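Ulbridge group reports on training kitchen manipulation in simulation

The renderer gets the attention, but contact is where the hours go.
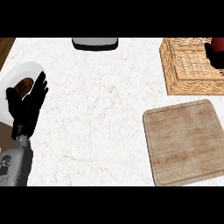
Beatrice Makokha would put it less kindly: a policy that has only met perfect friction values has learned the simulator, and she wants every paper in the area to print its contact settings on page one.

Sorcha Pollock, who leads the manipulation work at Ulbridge, accepts most of that. Her group's method, Drasta, trains a two-handed controller entirely on rendered countertop tasks and varies the physics more widely than the visuals. "We randomized textures first, like everyone," she said. "Success on the real bench barely moved. Then we randomized finger friction and joint damping, and it moved a lot."

Each task begins with 19 teleoperated demonstrations. Drasta replays them under altered conditions, shifting object positions and re-solving the arm paths, until it has 800 usable trajectories. Replays that drop an object or exceed a joint limit are thrown out. Pollock said roughly 2 in 9 survive the filter, a rate that depends heavily on how the objects are shaped. Round fruit does well. Plates do badly.

"A plate rim is thin and the collision mesh is coarse," said Mwangi Nyaga, who wrote the replay code. "The fingertip either slides off or sinks in. We ended up with a separate mesh for the rim - it costs simulation time, but the grasps stopped exploding."

Nyaga is more cautious about the hands. Dark fingers on a pale counter are easy to segment, he said, and the vision encoder may lean on that contrast. A test with recolored hands is planned for February.

The comparison baseline, Nollar, uses the same demonstrations without physics variation. The two methods score about the same in simulation. They separate on hardware, mainly in tasks where one hand steadies an object while the other moves.

Pollock would not call the transfer problem solved. "Soft food is still wrong. We treat bread as a rigid body, and bread disagrees."

The replay code will be released after the mesh licenses are cleared.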